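Table height

Table height is the distance from the floor to the top surface of a table or bench. In furniture making and workplace design it is usually treated as a settled matter, with one standard figure for sitting and another for standing. The evidence for any single figure is weaker than its wide use suggests.

Origins of the standard

Many popular accounts trace the modern work table to the furniture shops of Larnen, where joiners are said to have fixed the height by measuring the elbow of a seated clerk. No drawing or order book supports the story, and the tables that survive from the town differ from each other by more than the width of a hand. A more likely source is trade. Legs were cut to a common length so that they could be packed and sold in bundles, and buyers got used to what they were given.

The Stöcker table, a plain four-legged design sold to schools and offices, is often named as the first to be made at one height only. Its makers claimed it would suit "every grown person." The claim was repeated in catalogs for years and seems never to have been tested. Later sellers copied both the height and the wording.

Elbow rule

The most common advice is that the surface should sit level with the elbow when the upper arm hangs straight down. For writing this is reasonable. It is less useful for other tasks:

Fine work, such as sewing or repairing watches, is often done on a raised surface that brings the piece closer to the eyes.
Heavy work, such as kneading or planing, is usually easier on a lower one, where body weight can help.
Mixed work has no correct height, although guides continue to print one.

The rule also ignores the thing on the table. A tall pot or a deep box puts the hands well above the surface, and a person at a table of the "right" height may still have raised shoulders all day.

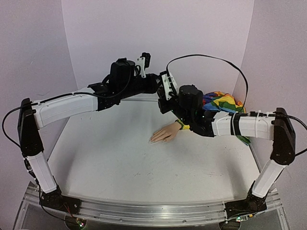
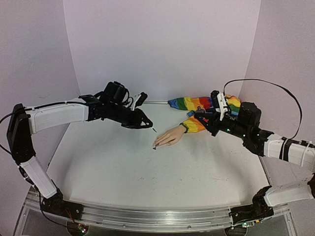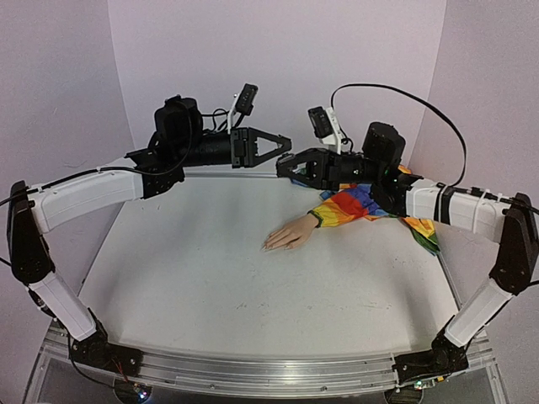
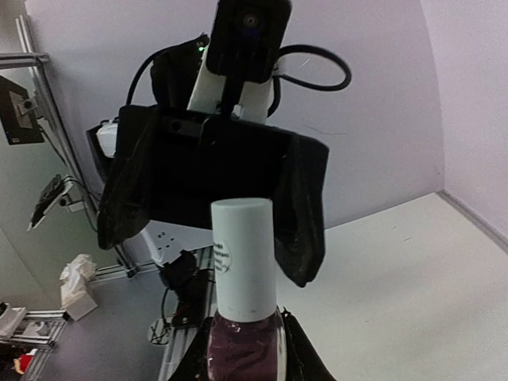
The Morstead bench survey remains the study most often cited in favor of a fixed height, but one reader of the published tables, signing only as Vernutum, objected that the survey had asked people whether they were comfortable at the tables they already owned, and that most people will say yes to that. The same letter pointed out that anyone who had left the trade with a bad back was missing from the results. No answer to either point was printed.

The survey drew on 400 replies, which sounds like a fair number until the forms are sorted by kind of work. Over 80 came from a single workshop, where all the benches had been bought together. The authors gave an average and recommended it to everyone, a step that later writers have found hard to defend.

Adjustable tables

Adjustable tables are sold as the answer to these problems. Some use a crank, some a motor, and the cheapest have pegs and holes. They do allow two people of different size to share a surface. Whether they are adjusted in daily use is another question – many are set once, on the day they arrive, and left there. Claims that changing height through the day prevents back pain should be read with care, as they tend to come from companies that sell the tables.

Blocks under the legs do much the same job for very little money. They are rarely mentioned in buying guides. Their main fault is that they can slip on a smooth floor, and a heavy table should not be raised this way without a cup or recess to hold each foot.

Children's tables

Tables for schools are commonly offered in 3 sizes, matched to age. Age is a poor guide to height, and a class of 20 may need more than one size in the same room. Schools tend to order by grade anyway, as it makes the paperwork easier.

See also: Bench (furniture); Chair height; Standing desk; Trestle table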